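30 January is not a date anyone celebrates, so it seemed a good one for clearing the desk drawer. 1/30/20, then, written on the lid of the shoebox, because I read somewhere that you should date the box and throw it out unopened if you haven't needed it by summer. I have my doubts about that, as I have doubts about most things I read on decluttering. In July I'll want whatever is in it. I know I will.

The rule I was meant to be following comes from a little book put out by an outfit called Berisha, which a cousin swore by for most of last year. You empty the drawer on to a clear white table, the lot, and pick things up one at a time. Anything you can't name a use for in 5 seconds goes. That's the method. It took the book a great many pages to say so and there was a ribbon to mark your place.

My first objection is the table. Mine is white with fine stripes in it, bought when we lived in Ketonville, and it has never once been clear. I had to tidy the table in order to tidy the drawer, so an hour went on that and I'd got nowhere. The post went on the chair. The chair is now the problem.

My second objection is the five seconds. A rubber band takes no time at all: it's a rubber band, it holds things. A key with no lock takes forever. I had three of those. One of them could be for the shed at the old house, in which case it's no use to me, or it could be for the meter cupboard, in which case I'd be mad to chuck it. Five seconds doesn't cover a meter cupboard.

Still, I did it. Batteries of unknown charge, foreign coins, a tape measure that sticks, takeaway menus for places in Brotville that have since shut. I don't miss any of it, I'll give the book that. Then I got down to the stuff at the back, and there were two things I kept pushing to one side and going back to.

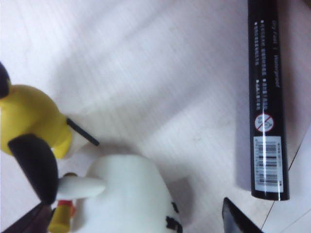
The two that wouldn't be sorted: the little figure and the "Dry Fast | Waterproof" tube.

The figure first. I can't tell you where it came from. Yellow on top and white in the body, with a great long dark flap like an ear and some black markings low down on the white. There's a thin black stick poking out of it which I've always called a pipe, although it could just as well be an aerial, and a small yellow thing with a red band that I take to be part of the outfit. A use for it? None. It doesn't do anything. By the book it should have been in the bag before I'd put it down.

But I've moved house 6 times and it has come with me for at least the last few, without my ever packing it on purpose. I'm not sentimental about it. I wouldn't say it brings me joy, or whatever we're meant to be checking for. I'd just rather it was there than not, and I don't see why I should have to defend that to a book with a ribbon.

The black tube is a different sort of nuisance. Nice and shiny, promises printed up the side, and I could not remember whether it was an eyeliner or a marker. You'd think that would be the first thing they'd put on it. I bought one of each in a closing-down sale at Flenholm and threw away the packets on the way home, so that's my own fault. "Dry fast" I can accept. "Waterproof" I've been told before, about a mascara, a picnic rug and a pair of boots, and I've had wet feet in those boots ever since. It doesn't say waterproof for how long, or in how much water.

I haven't tested it. If it's a marker it ought to live with the parcel tape, and if it's an eyeliner then it's so old it ought to be binned. Until I can be bothered to find out, it's staying in the shoebox.

The final tally, as the book insists on one: roughly 300 grams of rubbish out of the drawer, on the kitchen scales. The book's author claims to have shed 3000 possessions in a year. I'd like to know whether paper clips were counted singly.

The drawer does shut now. It used to catch on the tape measure. The figure's on the windowsill for the time being, and the post is still on the chair.

5 comments
6 shares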